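Bedside and Side Cabinets: Frequently Asked Questions

Applies to the Enache two-drawer cabinet with open shelf, supplied in furnished units at Onduvia.
Last revised 29 May 2026

General

What is supplied with the unit?
One cabinet per bedroom and one per living area. Each has a gloss top, an open shelf below it, and two drawers. Lamps, trays and drawer liners are not supplied. Residents may add their own liners provided they are not glued down.

Can I move the cabinet to another room?
Yes. Empty both drawers first and lift from the sides. Do not lift by the top. Do not drag the cabinet across the floor with the drawers loaded, as the runners can shift out of line.

Do I need to fix it to the wall?
No. The cabinet is freestanding. Households with small children may request a wall strap from the maintenance desk. The strap is fitted by maintenance and removed at the end of the tenancy.

The top surface

What can be placed on the gloss top?
Dry, light items at room temperature. Bowls, fruit, books, phones and closed bottles are all acceptable. Glazed bowls with an unglazed foot ring should stand on felt or a cloth, because a rough foot ring will leave fine circular scratches when the bowl is turned.

What should be kept off it?
Hot pans, hot mugs without a coaster, nail polish remover, hair dye and candles. Damage from these is charged as surface damage and cannot be polished out.

How do I remove water rings?
Wipe with a damp microfiber cloth, then dry with a second cloth. If a ring remains, use one drop of dish soap in a cup of warm water and repeat. Do not use scouring powder, melamine sponges or furniture wax. Wax builds up on a gloss finish and shows as streaks under a ceiling light.

Does whole fruit mark the surface?
Sound fruit does not. Fruit that has begun to leak does, and citrus juice left overnight will dull the gloss. Put fruit in a bowl and check the underside every few days.

Should bottles be stored upright or on their sides?
Upright, with the cap tight. A round bottle on its side can roll on a gloss top, and a slightly loose cap will leak in that position. The same applies to the drawers, where a leak is found later.

Drawers

Can I keep drinks in the drawers?
Sealed cans and bottles are permitted. Food in open packaging is not. The lower drawer is the better choice for cans because the weight sits closer to the floor.

A can of soda laid flat in the drawer will roll when the drawer is pulled. This does not harm the can, but it can dent thin drawer fronts over time if several are kept together. Use a divider, or stand the cans up where the height allows.
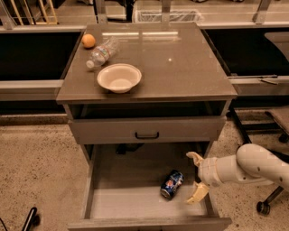 Consuelo Tapia writes that dividers slide around as much as the cans do, and that a folded dish towel across the bottom of the drawer worked better in her unit. A towel is acceptable. It should be removed and washed if anything is spilled on it, and the drawer left open until the base is dry.

What is the weight limit for each drawer?
The limit is 5 kg in the upper drawer and 6 kg in the lower. Both figures assume the load is spread across the base. A drawer that drops at the front when pulled out is overloaded or has come off one runner.

Can both drawers be open at once?
They can, but the cabinet may tip forward if both are full. Open one at a time. Close the lower drawer before leaning on the top.

A drawer will not close fully. What should I check?
First check for an item that has fallen behind the drawer. Pull the drawer to its stop, lift the front slightly and draw it out. Clear the space behind, then set both runners back in their tracks and push in with even pressure. If it still stands out from the cabinet body, report it. Do not force it.

Can the handles be replaced?
Only with the same pattern. Handle screws should be tightened by hand with a screwdriver. Power drivers strip the thread.

Open shelf

What is the shelf for?
Items in daily use that do not need to be closed away, such as magazines, chargers or a folded blanket. It has no back stop, so small objects may be pushed through to the wall side.

Cleaning underneath

How often should the space under the cabinet be cleaned?
Once a month is sufficient. Move the cabinet if a vacuum nozzle does not reach the wall. Dropped caps, coins and cables tend to collect there, and these should be picked up by hand before vacuuming.

Repairs and charges

Who do I contact about a fault?
Jacinto Espinoza at the maintenance desk, extension 940. State the unit number, which drawer is affected and whether it can still be opened.

Is there a charge for parts?
Runners and screws are replaced free of charge. Handles are free once per tenancy. A damaged top is charged at $200, including fitting.

When is the next inspection?
Furniture in all units will be inspected in July. Residents will be notified in writing. Drawers do not need to be emptied for the inspection unless a fault has been reported.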